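3.2 Choice of household plastics

We were delighted by how much the weathering of white plastic varies from one home to the next. Josora households lent us 78 items, among them small tables with push-in legs.

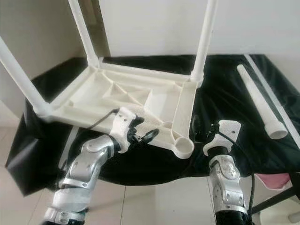 3.3 Yellowing over time

Each item was read at 2 points, in May and again in October. Pipes proved a wonderful surprise, as their colour held so evenly. 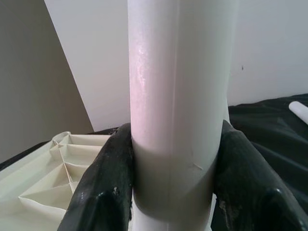 Plino Colour Group, Josora
2024-05-28 (first draft)

Figure 2. White PVC pipe with its coupling.

Kitchen pieces had up to 3,000 hours of window light, and the Moon scale picked up even faint creamy tints

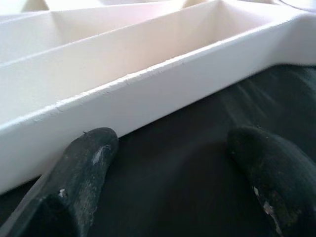

long before our own eyes could, a lovely result for so simple a tool.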